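4.3 Grasp planner and retry logic

The planner runs as a separate process from the motion controller – the two exchange messages over a local socket. Each cycle takes one wrist view, scores candidate pinch points and sends the best one to the controller with an approach vector. Reece Bainbridge wrote the scoring code; Liam Horrocks wrote the controller interface and the logging tool, Ziltska.

Scoring was trained on 3,000 labeled crops from the Sowerby bench. Printed lettering was a known source of error in the first version, which treated the edge of a letter as a fold. Adding a local depth term removed most of these cases. Seams are still sometimes ranked too high.

A grasp is accepted if finger width stays above a fixed threshold for 14 control ticks after closing. If it falls below, the controller opens the fingers, backs off along the approach vector and requests a new candidate. After five failed attempts the cycle ends and the log is marked for review.

Ziltska stores wrist views with joint states and planner output under a common clock. Of the logged cycles, 1,002 were replayed offline against the revised scorer.

4.4 Wrist views

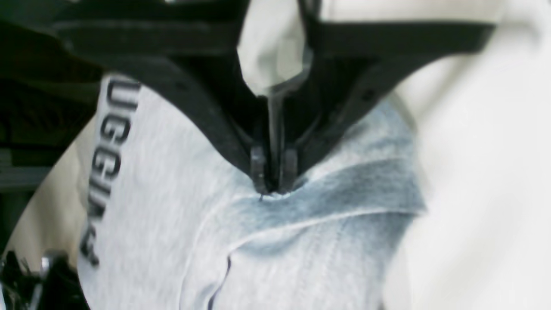 Fingertips on a fold of gray knit. 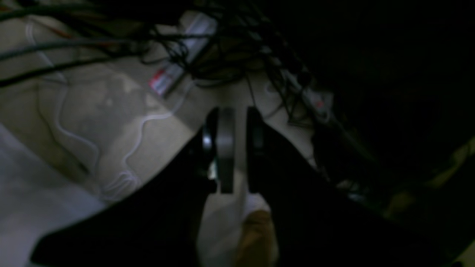
Why is the planner not run inside the control loop?

Scoring time varies with the number of candidates, and the controller needs a fixed period. With separate processes, a slow planning cycle delays the next grasp but leaves the joint commands on schedule.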